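Larnata's workplace canteen chain has stopped selling its 4 pm fruit plate, eleven weeks after introducing it and one week after customers worked out what it cost per grape.

The company, which runs 41 canteens in office blocks, colleges and one ferry terminal, confirmed in a short statement that the plate had been "rested". Asked whether it would wake up again, a spokesperson said the menu was always under review.

The fruit plate went on sale in April as part of a wider effort to sell people something between lunch and the journey home. Larnata had noticed that its canteens emptied at half past two and stayed that way, with the lights on and the soup cooling. Its answer was an afternoon menu called Second Sitting, made up of a toasted teacake, a pot of tea, a cheese scone and the plate, which held half an apple, a few grapes and a slice of whatever melon had come in that morning.

Priced at the same level as the scone, it did not look like a scandal. The trouble began at the Stutelon business park, where the canteen also sells whole apples from a bowl beside the till. A whole apple there costs less than a third of the price of half an apple on a plate. Staff at several of the firms on the park noticed this at much the same time, and a message thread set up to arrange lift shares was given over to the matter for the best part of a fortnight.

A petition followed. It gathered 332 signatures, a strong showing for a site where the last one, on the subject of the car park barrier, managed 71. It asked Larnata to cut the price, increase the apple or explain the plate.

Larnata chose to explain the plate. In a notice pinned up next to the trays, the company said the price reflected "preparation, presentation and the afternoon setting". The afternoon setting at Stutelon is the same room as the lunchtime setting, with fewer people in it. The notice was taken down within two days, by which time it had acquired a number of handwritten remarks, most of them about melon.

The company then tried a compromise. For the final fortnight, customers could bring their own apple to the counter and have it cut up and put on a plate for a small fee. Take-up was modest. One canteen worker, who asked to be left out of any argument with head office, said people mostly wanted to know whether they could skip the fee if they brought the plate as well.

There were also disagreements over what counted as fruit. Larnata's kitchens buy from Orlandini, a wholesaler which supplied the melon and at one point, during a thin week for grapes, a quantity of cherry tomatoes. These went out on the plates at two canteens without comment. The comments came later. Orlandini said it had delivered what was on the order sheet, and that tomatoes had been listed there as tomatoes.

Not everybody is pleased to see the plate go. Regulars at the ferry terminal, where the next best thing is a vending machine, had been buying it in respectable numbers and have now been offered a cereal bar. A rival firm, Firico, has been quick to announce that its own cafés will go on selling fruit all afternoon – whole, from a bowl, with no setting of any kind.

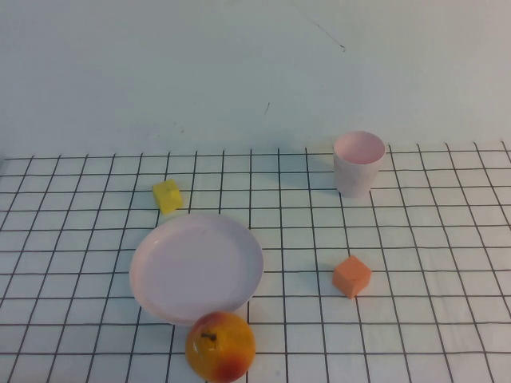

*Reading time: 4 minutes*

Larnata insists that the rest of the Second Sitting menu is doing well. The teacake has outsold every other item, and the cheese scone is to be offered in a larger size, at a price the company describes as "in keeping". Customers at Stutelon have asked to see the larger scone next to the present one before they commit themselves.

The plates themselves, bought specially and slightly too small for anything else on the menu, are being kept. Canteen managers have been told to use them under the teapots, which already come with a saucer. Several have asked for guidance on whether the saucer should go on top of the plate or underneath it, and a reply is expected before the end of the month.

Apples remain on sale beside the till. Their price went up by five pence on the morning the fruit plate was withdrawn, a change Larnata says had been planned for some time and has to do with transport. The lift-share thread, which had briefly gone back to lifts, has been told.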